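How to Sort Out the Metal Bin at the Bottom of the Tool Shelf

Every household and every workshop has one. It starts life as a perfectly good container, and then one evening you drop a stray hex key into it on the way to bed. By October it weighs as much as a dog and makes a noise like a car accident whenever you want the tape measure.

I have sorted ours three times. The first two didn't take. What follows is the third way, which has lasted long enough that I'm willing to put it in writing.

What you'll need

An old bedsheet or a flattened carton, bigger than you think
A stiff hand brush
A rag and a little dish soap
Masking tape and a marker
Three smaller boxes (shoe boxes are fine, and so are the Kamport stacking trays if you feel like spending money on this)
Fresh batteries, AA and AAA
30 minutes, in theory

Step 1. Tip it out, but slowly

Lay the sheet on the floor and pour from a low height. The temptation is to upend the whole thing in one heroic motion. I did that in my first attempt and found a drill bit under the radiator the following spring. Tilt, let things slide, pull the long items out by hand. Anything with a blade gets lifted out before you tilt at all.

Step 2. Clean the bin while it's bare

You will want to skip this because the heap on the sheet is so much more interesting. Brush out the grit, wipe the floor and walls, and dry it properly if you've used any water. Metal bins get scuffed and scratched, and no amount of rubbing will bring the finish back, so don't start. I once spent an evening with a tin of Inskip metal polish and ended up with a scratched bin that smelled of oranges. If yours has a drain hole, poke it clear with a skewer. If it doesn't, fine.

Step 3. Make three heaps

Heap one is things you have used this year. Heap two is things you'd be annoyed to buy again. Heap three is everything else, and it will be the largest, and you will stand there defending it like a lawyer.

Some help with heap three. Allen keys from flat-pack furniture can go, apart from one of each size. Chargers for devices you no longer own can go to electronics recycling. A single hinge is scrap. So is the mystery bracket, whatever story you're telling yourself about the day it will be needed. I kept mine for eleven years and moved house with it twice.

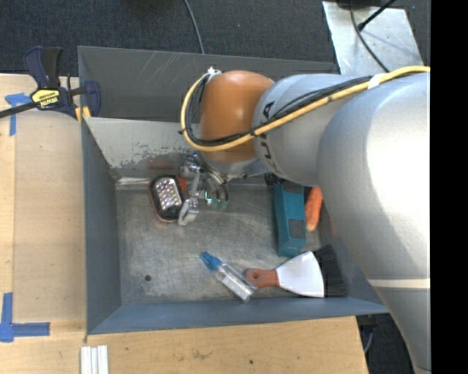 Step 4. Test anything with a switch

Lights, testers, the little electric screwdriver that came free with something. Try each one now, with a fresh battery, and be strict. A light that only comes on when you smack it has told you what it thinks of you. Open every battery compartment while you're at it. White or green crust on the contacts can sometimes be cleaned off with a cotton swab and a drop of vinegar, but wear gloves, and take the battery out first. If the spring has gone, let the whole thing go with it.

Rechargeable lights want a full charge before they're put away. Write the date on a bit of masking tape and stick it on the back — you won't remember, and neither will anyone you live with.

Step 5. Small stuff leaves the bin for good

This is where I went wrong twice. Small loose parts sink. You can arrange them on top as tenderly as you please, and within a week they'll be on the bottom, under the heaviest item you own. Screws, clips, fuses, plastic plugs and spare bits all go in the smaller boxes, with a label on the end you'll be looking at. "Misc" is not a label. I have a box that says "Plugs, wall, brown" and I'm prouder of it than of most things I did in college.

Step 6. Put back less than you took out

The bin should hold only what you grab without thinking: a light, a tape, pliers, a couple of screwdrivers, the good scissors if your family can be trusted with the location. You should be able to see some of the bottom. Heavy things at the back, handles facing you, anything with a lens or a lamp face-up so it isn't being sanded by its neighbors.

I tried a foam insert from Hallent, cut neatly around each tool. It looked wonderful. Then we bought a different pair of pliers.

Step 7. Pick a place for strays

People will keep dropping things in the bin. You can't stop them, and a sign makes it worse. Put a jar next to it and empty the jar once a month. Ours is an old Tusik coffee jar and currently contains a curtain hook, two coins and a key to nothing we can find.

A couple of questions I keep getting

Does it have to be metal? No, but a plastic tub cracks the first time you throw a hammer at it, and a cardboard box holds up until somebody puts a leaky can in it.

What about a lid? A lid becomes a shelf. Then you have two problems, one on top of the other.

How often? Twice a year for us. The full tip-out takes an afternoon, whatever I wrote at the top.

Last updated December 3, 2022. I've added the bit about vinegar and gloves after learning about the gloves.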